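Forum > Son & postproduction > Mixage et montage son

Mixer un court à l'extérieur ou tout faire à la maison ?

tadine_sons
Salut à tous ! Je termine le montage d'un court de fiction et je sèche sur la suite. J'ai un devis de chez Grenus à 3000 euros, mix 5.1 et bruitages compris, et un autre à 1000 euros en stéréo seulement, chez un indépendant. Le film doit partir en festival en novembre. Vous feriez quoi ?

matlala
Le stéréo, sans hésiter. J'ai envoyé le mien comme ça l'an dernier et aucune sélection ne m'a réclamé de 5.1. Garde l'argent pour l'étalonnage — ça se voit tout de suite, un plan mal raccordé.

perche_et_bonnette
Pas d'accord du tout ! Dans une salle de 400 places, un mix stéréo fait sur de petites enceintes, les dialogues partent en bouillie. J'ai vécu ça, je me suis tassé dans mon fauteuil pendant toute la projo. Demande au moins une écoute en auditorium avant de signer quoi que ce soit. 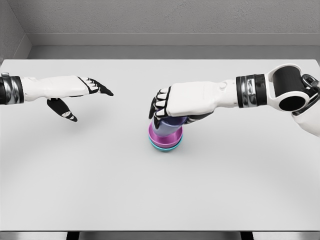 Deux bras robotisés blancs, une pile de gobelets dans la main droite (image de synthèse).

tadine_sons
Merci ! L'écoute en audi, je n'y avais pas pensé. Grenus la facture 70 euros de l'heure, ça reste jouable. Par contre mes directs sont assez sales sur deux séquences (un frigo, évidemment...).

matlala
Un frigo, ça se nettoie très bien avec un bon débruiteur. Je maintiens : 3000 euros pour un court autoproduit, c'est trop.

perche_et_bonnette
Ça se nettoie, oui, et ça te bouffe les voix avec si tu forces. Fais écouter les deux séquences avant le devis définitif, et exporte ton AAF avec de bonnes poignées.

tadine_sons
OK, je leur envoie les rushes son ce soir et je vous redis.

6 réponses · 12 partages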